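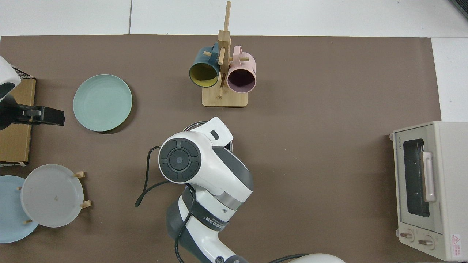 Moving into a first apartment without a pan or a plate costs more than most renters plan for, according to Davina Innes, and the bill tends to arrive in the same week as the deposit and the first month's rent.

Gutstead Opens Kitchen Lending Program to All Renters in Firkmont

FIRKMONT — Gutstead, the household lending service based in the Ritchie district, will open its kitchen program to every renter in the city starting in October. Until now the program has been limited to tenants in buildings managed by Drustia Homes, where it has run as a pilot since last fall.

Under the program, a renter pays a flat fee of $20 and borrows a basic set of kitchen goods for up to 10 months. Each set includes cookware, plates, mugs and one small appliance. Borrowers choose the appliance when they sign up, and the choice depends on what is in stock at the time. Everything in the set is secondhand, and all appliances are tested before they go out.

The pilot lent out 300 sets. Most went to people renting on their own for the first time, though Gutstead also heard from people between homes after a divorce, and from workers in Firkmont on short contracts who had left their own things in storage in another state.

At the end of the loan, borrowers can return the set, renew it once for the same fee, or buy single items at a posted price. Pots and baking pans were the items people most often decided to keep. Mugs were the items most often returned broken. There is no charge for a broken mug or plate, but borrowers are asked to report it so the set can be filled out again before the next loan.
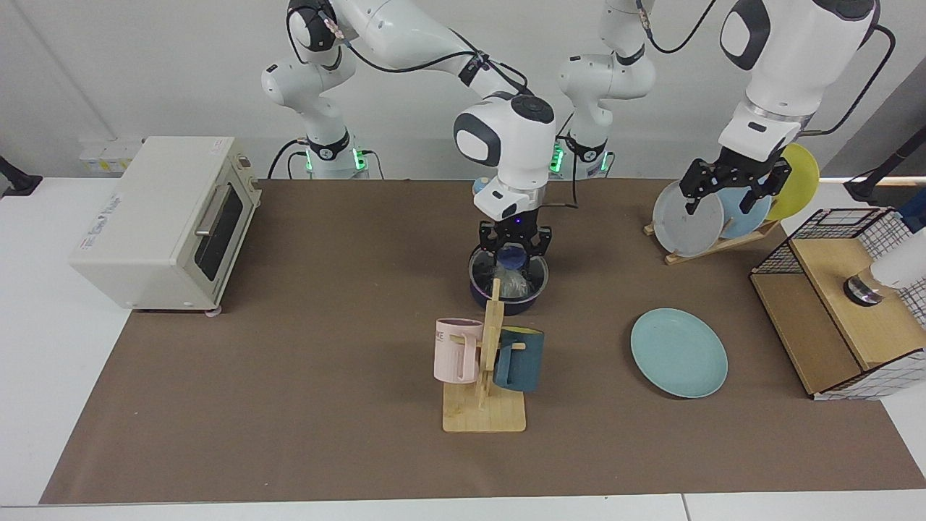

One borrower wrote on the return form that she had eaten takeout for most of her first month and had not understood how much of her paycheck it was using until she had a pot to cook rice in. Other forms asked for sharper knives, a larger cutting board and lids that fit. Gutstead has added a second cutting board to the standard set and is going through its lids.

Knives will stay as they are for now. The service sharpens them between loans and does not plan to buy new ones this year.

The wider program will run from the Gutstead storefront in Ritchie, with pickup also offered at 17 locations across Firkmont, mostly branch libraries and laundromats. A set fits in two lidded bins and can be moved in a small car. Delivery is available to borrowers who cannot lift the bins or do not have a ride, and should be requested at sign-up.

Donations are also changing. Gutstead will now take small appliances at the storefront during all open hours. In the past these were accepted only in the morning, when someone was there to check cords and plugs.

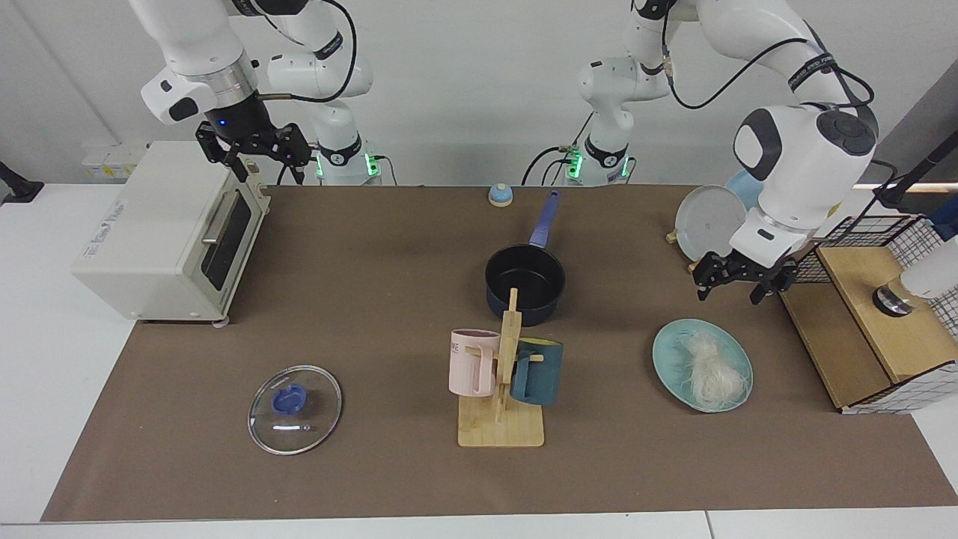 Appliances should be clean and in working order, with any racks or trays that came with them. Manuals are helpful but not required. Gutstead cannot accept nonstick pans with a worn coating, glass lids with chips, or pressure cookers of any age. Holiday dishes are welcome — they go out in the fall sets and are popular.

Sign-up is open to anyone with a current lease in Firkmont, including a sublease or a room rental. Applicants need a copy of the lease and a photo ID. There is no income test. Tenants already borrowing through Drustia Homes do not need to apply again, and their return dates stay the same.

Forms are available at the storefront and at all pickup locations. Questions about donations or delivery can be left at the Gutstead front desk in Ritchie.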